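How to catch up on a long TV series before the new run starts

I've done this more times than I'd like to admit. A show I gave up on three years ago gets a new series, everyone at work starts talking about it, and I've got a few weeks to remember who married whom. My last big one was Dulano, the harbour drama, all 109 episodes of it, and I finished with two nights to spare. So this is how I do it, with the bits I got wrong left in.

Step 1: Work out how much telly you're letting yourself in for

Add up the minutes before you start. I know, it's dull, but do it! I made a quick list of the episodes I hadn't seen in Dulano and got to 3,522 minutes, and that number changed my whole plan. I'd been picturing a couple of lazy weekends. Divide your total by the evenings you really have (take out the ones when you're seeing people or you'll just be asleep on the sofa by nine) and you'll know straight away whether you can watch the lot or need to skip.

Step 2: Sort out where you're watching

Check the whole thing is on one service. Dulano wasn't, the first two series were somewhere else entirely and I had to pay for a month of it. If you travel for work like me, download a batch the night before, and do check they've finished downloading. Mine stopped at 19 per cent once and I had a very long train ride with nothing but the opening titles.

Charge everything too. A tablet will get through a double episode and then die in the middle of the big wedding.
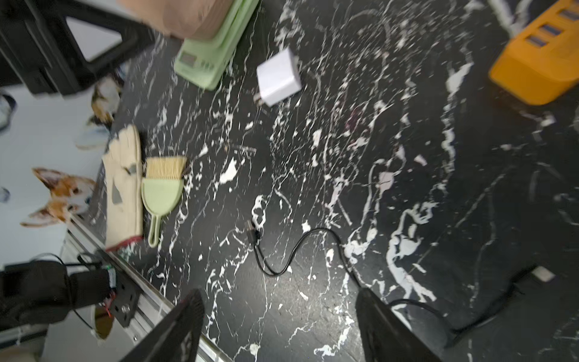 Pack a charging cable before you pack anything else.

Step 3: Decide what to skip

This is where people get cross with me. I think you can skip things! Most long dramas have a middle series where the writers were treading water, and fans will tell you which one it is if you look at any episode guide. With Dulano it's series four, the one with the lighthouse inheritance. I watched the first episode, the last two and read summaries of the others, and I never once felt lost afterwards.

Don't skip the pilot though, even if you remember it well. I was sure I did and I'd completely forgotten that the sister was in it.

Comedies are different. With something like Cluveck you can dip in pretty much anywhere, so I'd pick the ten best-rated episodes, enjoy those and call it done.

Step 4: Keep a few notes

Nothing fancy. I have a page on my phone with the main characters and one line each, such as "owes money to the brewery" or "thinks brother is dead". I update it at the end of each series, usually while the credits are going. 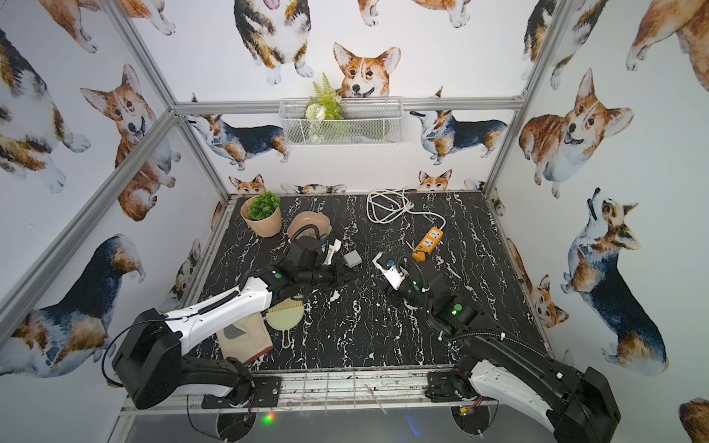
The other thing worth writing down is anything left hanging. A letter that didn't get opened, somebody who drove off and hasn't been mentioned since, that sort of thing. New series love to bring those back in the first episode, and it's so much more fun when you spot it before the music swells.

Step 5: Stay away from spoilers

Mute the title and the main characters' names on whatever apps you use. Mute the actors as well, as it's the interviews that get you. I had a death in Dulano ruined by a headline about a cast member's new haircut (still annoyed). Episode titles can give things away too, so if your telly lets you hide them, hide them.

Step 6: Leave a gap at the end

Try to finish a day or two early. Going straight from the old finale into the new opener sounds brilliant, but I did it with Pisharody and by the second advert break I was worn out and mixing up the two storylines. Have a night off, watch something silly, then read your notes through once before you sit down with the new one.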